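October 20, 2026
Bench book, Besthorpe workshop

Right, the table top. I said I'd write this up properly and then didn't, so some of it is from memory and some is from the back of a delivery note (the delivery note is taped inside the cover if anybody wants the original scrawl).

The old finish had been annoying me since January. It was whatever Zerkbridge put on it when they supplied the top, and it had gone sticky in the middle, the way varnish does when people keep wiping it with the wrong stuff. I'm one of those people, so no finger pointing. You'd put a sheet of paper down and it would come up with a little kissing noise. Horrible! Renji wanted to swap the whole top, and I said give me an afternoon with the sander first. It was more than an afternoon.

I took the finish off with the Kuroda sander, coarse discs to begin with, and they clogged almost at once. Yae's tip was to scrape first, so I went at it with a card scraper and the gummy layer came away in long curls, much faster and much less dust. Should have started there. I went with the grain the whole way, left to right, and I'm glad I did, the one place where I got lazy and worked across it took ages to put right. I then worked up through the grades by hand with a cork block. Renji fetched a sheet of the 2000 paper and asked if I was going to use it. I tried it on the offcut and it made the wood so smooth that the oil just sat on top and sulked, so no, I stopped well before that.

Oil next. We had half a tin of Trader hardwax oil left from the shelves. Two coats, put on thin with a lint-free cloth, left for 20 minutes and then the excess buffed off. I did the first coat too thick at the back, near the rail, and had to go over it again with a dry rag and a lot of muttering. It darkened the wood more than I expected from the offcut, a proper brown now where I'd been thinking honey. I like it. Yae says it looks like a pub.

I masked the rails along the sides and the back before oiling. Tape straight on to the metal, edge pressed down with a thumbnail, and off again while the oil was still soft. It left a bit of glue behind on one of the side rails, which came off with white spirit on a cotton bud.

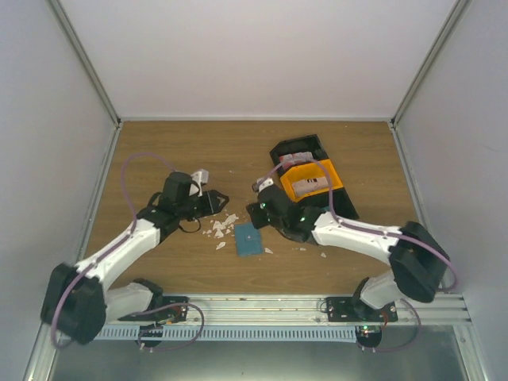
Can we put hot mugs on the new finish?

Please use a mat. The oil copes with a splash of tea if it's wiped up soon after, but a hot mug left standing will mark it, and I'd have to sand and oil that patch again.

Same goes for anything with a rubber foot, which I learned on the shelves. Rubber and fresh oil don't get on, and you end up with a ring that you can feel more than see. Felt pads are in the drawer with the picture hooks. (Why are they in with the picture hooks? I put them there. Sorry.)

Cleaning from now on: a damp cloth, well wrung out, then a dry one. No spray polish. I've moved the spray polish to the high shelf and if you can reach it you're tall enough to know better. For pencil marks use the soft white rubber and go with the grain, and don't scrub in circles or you'll get a shiny spot.

I did think about doing the walls while I was at it. The back one has that faint pinkish tinge to the grey, and I can't decide whether I mind it. Renji hadn't noticed until I said so and now he can't stop seeing it, so I may have to repaint just to keep the peace. The side walls are a plainer grey and I'd leave those alone. If we do paint, it has to be matt, and the top has to be covered with a proper dust sheet this time, with no newspaper. Newsprint comes off on oiled wood, ask me how I know.

What's left of the Trader tin is in the metal cupboard with the lid hammered down. There's maybe enough for one more thin coat in the middle, where elbows go. The used rags I laid flat outside to dry before binning them, and please always do that, a scrunched-up oily rag can heat up all by itself.

Still to do: rub down the front edge, which has a rough patch that snags sleeves, and find out from Zerkbridge what the original varnish was, in case the two spare shelves in the store have the same stuff on them. Yae has the phone number. I'll ring after lunch.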